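Moved from the packing line to gripper work, anyone else?
Forum: Shop Floor and Warehouse > Automation

benchrat_mo
Posted 2 Jun 2022
I work at the Handudska returns center, on the side where stuff comes back, gets looked over and goes into trays again. In February they told us the Furent arms would be taking over part of the tray packing. Five of us were asked to move to the training room. You hold a gripper in each hand and do the job the way the arm is supposed to do it, over and over, and that gets recorded. Pay is the same. Hours are the same except no Saturdays.
I want to hear from people who have done this for longer than I have. Mostly I want to know what happened to the job afterward, and whether your hands held up.

tray_nine
Did it for most of a year at a different company. Hands were fine, thumbs were not. Ask for the lighter grips if there are any, and don't squeeze harder than the part needs. Everybody squeezes too hard the first week.
As for the job, half of us went back to the floor and half stayed on to clear faults when the arms stopped. The fault job paid a little more and was dull.

loading_dock_left
So you are training your replacement and they didn't even give you a raise. I would have said no.

benchrat_mo
Saying no meant going to the dock, and my back is done with that. Also we were told in writing that there are no layoffs out of the 65 people on our shift through the end of the contract. I know what "through the end of the contract" means. I still took it.

loading_dock_left
Then you know. Once they have what they need from the five of you they won't need the 65.

kettleside
That's not how it went where I am. We have had arms on the Lelalum line for two years and headcount went down by people leaving and not being replaced. Nobody got walked out. I'm not saying that's great. The people who are left do more lifting between stations, and there's less talking, since you're standing farther apart. That last part is what I'd complain about if anybody asked.

loading_dock_left
Not replacing people is a layoff with better manners.

kettleside
Call it what you want. I had a job the next morning and so did the guy next to me.

wrenchcount
Maintenance here. Two things for the OP.
First, get the speed expectations in writing. At our plant the target started at 27 good takes an hour and nobody had said what a good take was. Dropped part, fine, that doesn't count. But what about when you pick it up a bit crooked and fix it? People were redoing those for nothing.
Second, who owns the fixtures and the tables? Ours came from Ouazzani and if a table height was wrong we had to put in a ticket and wait. We lost a week to tables that were too low. Your back will notice before your supervisor does.

benchrat_mo
Good point about the crooked ones. I asked this morning. The answer was that a fixed mistake counts as long as the part never leaves the gripper. I asked for that in an email and got it, so thanks.
Table height I have no say in so far. I'm short so it's okay for me, but two of the others are tall and they are bending over all shift.

tray_nine
Tell them to ask for risers now. Put the problem under "consistency" on the form and somebody will read it.

nightshift_pam_no
What does it look like when you're doing it? We have been told we're getting the same thing in the fall and all we got was a slide with a logo on it.

benchrat_mo
It's a small table with tape on the floor so things get put back in the same spot, and you stand or sit and work over it. One gripper per hand. You learn to look at the tips and stop looking at your own fingers. 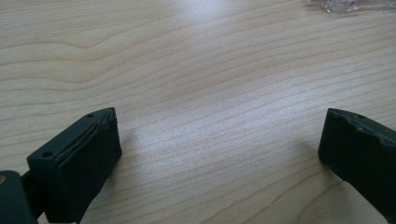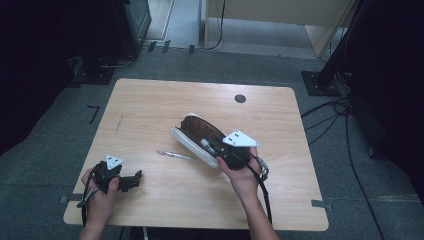
The harder part for me is going slow enough. I packed by hand for years and I'm used to grabbing something and turning it while it's already on the way to the tray. You can't do that with two jaws. You have to stop and set your angle, then close. My first days were mostly that. I'm at 1447 takes that got accepted, and the count goes on a sheet by the door that I would rather they took down.

nightshift_pam_no
Thanks, that tells me more than the slide did. Do you get breaks?

benchrat_mo
Ten minutes every hour, plus lunch. On the line it was two breaks a shift, so that's better. It's quieter too, which I like and one of the others hates.

wrenchcount
Ask about the sheet. If it's individual counts it turns into a race and the takes get worse. We switched to one number for the whole room.

loading_dock_left
I still wouldn't do it. But get the no layoffs thing signed by somebody above your supervisor, and keep a copy at home.

benchrat_mo
Copy's already at home. I'll ask about the signature and the sheet on Monday and post what they say.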